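Dendgate library keeps its late opening, and I'm chuffed

9 October 2024

Well, some good news for once! Dendgate library is keeping its evening hours right through the winter, and I don't mind saying I did a little dance in the kitchen when the email came through.

If you missed all the fuss, the council had been talking since the spring about shutting the doors at five every day to save on heating and staff. They asked what we all thought, and 800 of us wrote back, which for a town that can barely fill the hall at panto time is quite something. I filled mine in at the bus stop on my phone and probably spelt half of it wrong.

The new plan keeps two evenings a week open until eight. It also brings back Saturday afternoons, which went a couple of years ago and which I've moaned about on this page more than once (sorry). The money comes partly from the council and partly from Jesden, the builders' merchants out on the Durkow road, who are putting in a bit each month towards the lighting and heating bill. Good for them, I say. I bought a very nice shed door there.

The evening groups get to stay where they are as well. That means the homework club, the family history lot and the Karunaratne reading group, which has been going longer than I've lived here and is currently wading through a Russian novel the size of a loaf. There are 17 groups on the books altogether, and most of them had been ringing round church halls and the back rooms of pubs in case the worst happened. One of the knitters told me she'd been offered a slot in a garage. With a car in it!

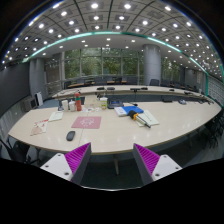
Town News | Libraries and Learning

It's not all roses, mind. The mobile library is dropping two of its village stops, and anybody who relied on those will have to ring up and ask for books to be brought to them. It's free, and the form is short, but it isn't the same as climbing up the steps of the van and having a rummage. I've asked whether the stops might come back next year and was told it would be "looked at". Hmm.

The charge for reserving a book goes up a little too, though children's books stay free, and so do the large print ones. Fines haven't changed. I still owe for a cookery book, so please don't mention me at the desk.

What I'm most pleased about is the money for new stock. There'll be around 200 new titles on the shelves before the end of October, chosen from the suggestion slips people have been stuffing in the box by the door. Crime came out top by miles, then gardening, then (to my surprise) poetry. If you've got something you're dying to read there's still time to put a slip in, and you can do it online if your handwriting is like mine.

The new hours start after half term. The full timetable is up on the library door and on the council website, under Leisure for some reason, and you'll need your card if you want to use the computers in the evening. If yours has run out, take something with your address on it and they'll sort you a new one while you wait.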